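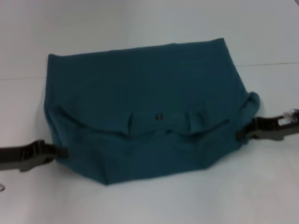
Teal shirt, folded over on itself, button near the middle of the crease.

3 March 2019

Back on folding today after the long detour through stain samples, and I have to say I was glad of it. There is something restful about a pile of shirts and a clean white table, even when the shirts don't do what I'd like.

The teal one gave me the most to think about. The top half lies beautifully, a smooth panel with hardly a wrinkle, and the upper edge is nearly straight, just a touch higher on the right. Then comes the turned-over flap and everything goes lumpy, little puckers and loops all along the line, and below it the cloth spreads out wider and the bottom edge dips and wanders. I'd call it a B for the top and a C minus for the rest (Ginette would be kinder, she always is).

My feeling is that soft cloth like this wants the sleeves dealt with first, flat and well in, before anything gets turned over them. On the right there's a rounded bulge near the top corner that I'd bet is a bit of sleeve. On the shelf that bulge would catch on the next shirt in the stack, and we had plenty of that with the Viltent order last year.

Things to try, in no special order:

- Smooth from the collar down with the flat of the hand before the first fold, and again before the second.
- Button everything up. I keep skipping this and then grumbling about the placket.
- Make the last fold a little shallower, so there's less cloth to bunch up in the middle.
- Fold over the thin card from the Skindar boxes, 248 mm wide, and slide it out at the end. We have 60 of them sitting in the cupboard doing nothing.

Lucie Arsenault came by around lunch with the shelf measurements from Briromport. The bays are 800 mm across, and she'd like three stacks to a bay with room to get your fingers between them. The card width works nicely for that, with a bit left over! She also wants no stack higher than 5 shirts, which I think is too few, but Ouellet agreed with her the last time it came up, so I'll let it go until April.

Ginette Lemieux has the steamer in the back room. Need it for the cotton ones, please don't put it away full.

Still to do: refold the teal with the card and put the result next to my notes on the gray ones. Also find the good lint brush.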